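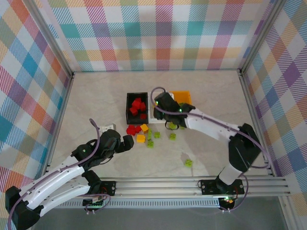
ok block sorting, a thread. quick one bc I have soup on

1/ Inherited a 1,129 piece tub of mixed bricks from my cousin in October. No bags no instructions. Every color in one big soup. Took this long to even open the lid

2/ Rule one, do NOT dump the whole tub. Small handful on the floor, sort that, next handful. I dumped the whole tub the first time. 80 minutes on my knees and a brick in my sock

3/ One tray per color. Shallow and open so you can see whats in there. Red goes first for me, always, it's the easiest to spot
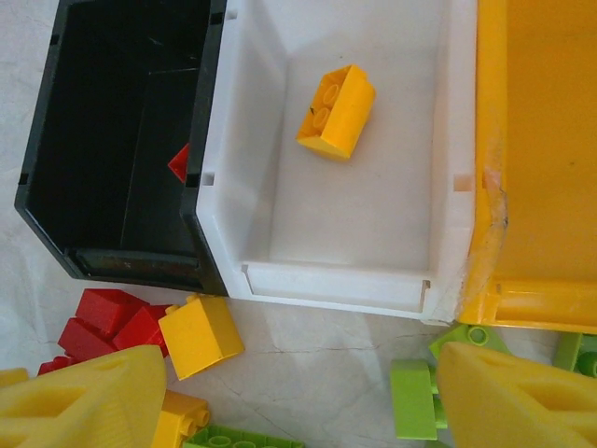
4/ Push the trays right up against each other. Any gap and the small stuff goes down it and you find it at moving time

5/ Little green bits go LAST. They get everywhere. Pick out red, then yellow, whatever's left on the floor is green and you just sweep it up w/ your hand

6/ Bernadette Lyons asked if I sort by shape too. no. Color first, shape if I ever retire. She does shape first and has 200 tiny drawers from Rindora so we are differnt people

7/ Pale floor helps a ton btw. Tried it on my brown rug and lost half the dark ones. Hard floor or an old sheet

8/ Wipe the trays before you start, mine get grubby along the front edge where you grab them

9/ Next up, washing. Mesh bag, cool water, no dryer. Will post when the next 100 are done

ok soup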